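Flitden Film Pages for Young Readers
How Movies Work: Sound
Updated 2026-09-17

How does a movie get its sound?

When you watch a movie, the voices, footsteps, music and slamming doors seem to come from the same place as the picture. In most movies they were recorded at different times, often in different buildings. A group of people called the sound department puts them together.

What is sound?

Sound is a vibration that travels through air. When you clap, your hands push on the air next to them. That air pushes on the air beside it, and the push keeps moving until it reaches an ear or a microphone. In air at the freezing point of water, sound travels nearly 1088 feet every second. In warmer air it travels a little faster.

A microphone has a thin part inside that moves when the vibration reaches it. The movement is turned into an electrical signal, and a recorder stores the signal as a long list of numbers. A speaker does the job in reverse. It turns the signal back into movement, and the movement pushes the air.

Recording on the set

The set is the place where the actors are filmed. The main job of the sound crew on the set is to record speech. One person holds a long pole called a boom, with a microphone at the end. The boom must be close enough to hear the actors but high enough to stay out of the shot. Actors may also wear small microphones under their clothes.

The camera and the sound recorder are often separate machines, so their recordings have to be lined up later. This is one use of the clapperboard. When the top stick hits the board, the camera sees it close and the recorder hears a sharp click. An editor finds the picture and the click and places them at the same moment. The two are now "in sync," short for synchronized.

Why some sounds are made again

A microphone aimed at an actor's mouth does not pick up a coat sleeve or a spoon very well. It may also pick up things that do not belong in the story, such as a passing airplane. For this reason many small sounds are recorded again in a studio. This work is called Foley.

A Foley artist watches the movie on a screen and copies the movements. If a character walks on gravel, the artist walks in a tray of gravel. Some sounds are made with objects that do not match the picture at all:

Cornstarch squeezed in a bag can sound like steps in snow.
Snapped celery can sound like a breaking branch.
A pair of gloves, flapped quickly, can sound like a bird's wings.

The short movie Jumel, made by the Karakaya studio in Trarkitstead, has 324 sound effects. Footsteps make up 76 of them. There is very little talking in it, so the effects carry a large part of the story.

Other effects come from a sound library, a collection of recordings that can be used in many movies. Thunder and train whistles are common choices – they are hard to make in a small room.

Putting the layers together 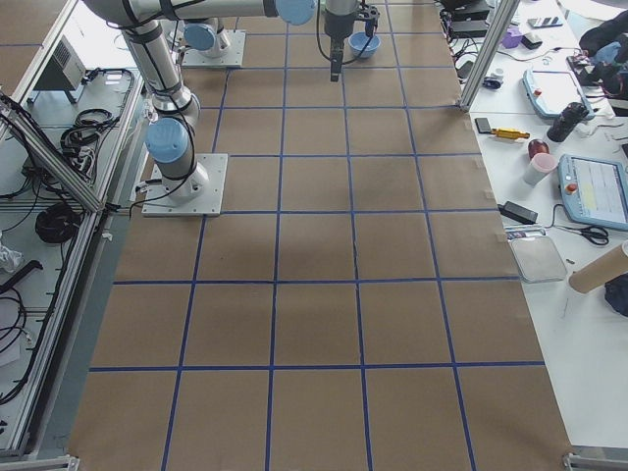
Each kind of sound is kept on its own track. Speech goes on some tracks, Foley on others, and music on others again. Keeping them apart lets the mixer change one without changing the rest. If the music covers up a whisper, the mixer turns down the music and leaves the whisper alone.

The mixer also decides which speaker each sound comes from. Stereo sound has 2 channels, left and right. A car that drives from left to right across the screen can start in the left speaker and move to the right one. Movie theaters usually have more channels, with speakers along the side walls and at the back. Speech normally comes from behind the middle of the screen.

Words to know

Boom: a long pole that holds a microphone.
Foley: sounds made in a studio to match the picture.
Mixer: the person who sets how loud each sound is. The desk used for this work is also called a mixer.
Sync: when picture and sound happen together.
Track: one layer of recorded sound.

Try it

Ask an adult to help you record a short video with no talking – pouring water into a glass works well. Turn the sound off and watch it a few times. Then use a second device to record your own sounds while the video plays. Clap once at the start of both recordings so that you can line them up.

Next in this series: How movie music is written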